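Wurnetell Bimanual Demonstrations – Data Card

Version 1.2, January 2026
Maintained by Valbona Kelmendi and Ekow Aidoo, Acheampong lab, Drernport

Summary

Wurnetell is a set of 1,160 demonstrations of two-arm handling tasks, recorded by remote control. An operator moves a pair of leader arms by hand and the two follower arms repeat the motion at the table. We made the set for training imitation policies on small and flexible items, which our earlier set (Daltlow) did not cover well.

What is in one episode

Each episode is one folder. It contains:

joint positions of both follower arms
joint positions of both leader arms
opening of the two grippers
video from the two wrist cameras
video from the fixed camera of the workspace
meta.json with the task name, the operator code and the result

Joint values are saved in radians. The gripper opening goes from 0 (closed) to 1 (open). All streams are saved at 30 frames per second and share one clock. The leader values can be used as actions. If you prefer to use the next follower position as action, the loader has an option for it (action_source = follower).

How the demonstrations were collected

Four operators took part. Before recording, every operator practiced with the leader arms for around 500 minutes, and these practice runs are not included. An episode starts when both arms are in the rest pose and ends when the operator presses the foot pedal. We asked the operators to move at a calm speed and to avoid long stops in the air. If the item fell on the table, they were allowed to pick it up again and continue. Such episodes have the field "recovery" set to true – please do not remove them without a look, they were useful for our own policies.

Successful and failed episodes are both kept. The result was given by the operator at the end and checked later by a second person from the video. Where the two did not agree, the second opinion is the one saved.

Splits

The test split has 303 episodes and the remaining ones are for training. The split was made by item, so an item used in the test split does not appear in training. Please keep this rule if you make your own split, otherwise the results will look better than they are.
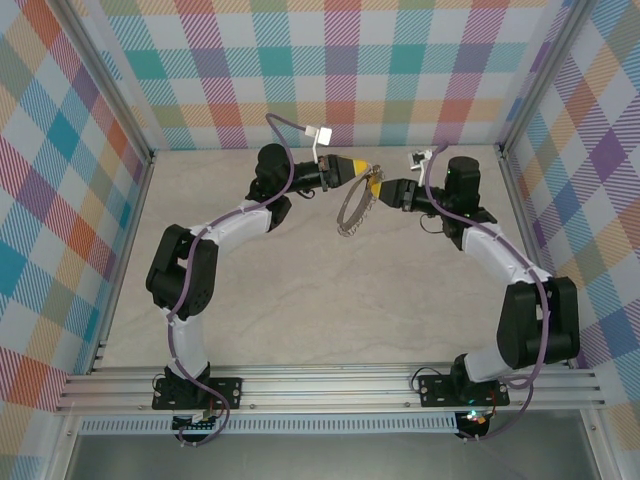
Can I train on this set without the leader arm data?

The follower positions are enough for most policies. Set action_source to follower, and the loader will shift the positions by one step and skip the last frame of every episode. In our tests the motion became a little softer at the moment of grasping, so you may need to lower the gripper threshold.

Known problems

In a part of the episodes from October the clock of the left wrist camera is late by two frames. The loader corrects this when fix_clock is on, and it is on by default.

Operator 3 is left-handed and often starts with the left arm. We did not balance this.

The tasks were all recorded at one table with one kind of arm. We do not know how well a policy will work on another setup.

Changes

1.2 – added the recovery field, corrected task names in meta.json
1.1 – added the leader arm data
1.0 – first release

Contact

For errors in the data please write to Ekow Aidoo, and for questions about use and license to Valbona Kelmendi. When you report an error, include the episode number and the version of the set.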